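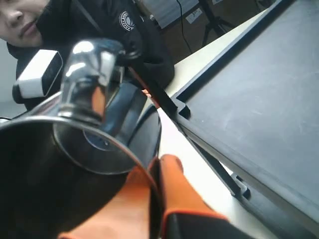
Flindetti Opens Kettle Repair and Exchange Counter in Zanham

ZANHAM, April – Household goods retailer Flindetti will open a kettle repair and exchange counter at its Zanham store this month. Customers can bring in stovetop and electric kettles of any make for inspection, descaling and small repairs.

The counter will be open from 10 a.m. to 4 p.m. on every day the store trades. Inspection is free. Descaling and a new lid knob or handle screw will be charged at a flat price, posted at the counter. Kettles that need new wiring will be sent to the Orkidel workshop, and the customer will be called with a price before any work begins.

The first 100 customers will receive a packet of descaling powder and a printed care sheet.

Flindetti ran a trial of the service over the winter. Customers brought in 69 kettles during that time. Lime buildup was the most common complaint, followed by lids that no longer closed tightly. In 20 cases the kettle could not be repaired and the owner was offered store credit toward another one.

"People like the kettle they have," the company said in a statement. "Often it needs a cleaning and one small part. We would like to be able to do that while they wait."

Stainless steel kettles from the Iyer range will be on display next to the counter, along with replacement lids and filters. Spare parts for discontinued Iyer models can be ordered there.

Customers are asked to empty kettles before bringing them in, and to bring the base and cord for electric models. No appointment is needed.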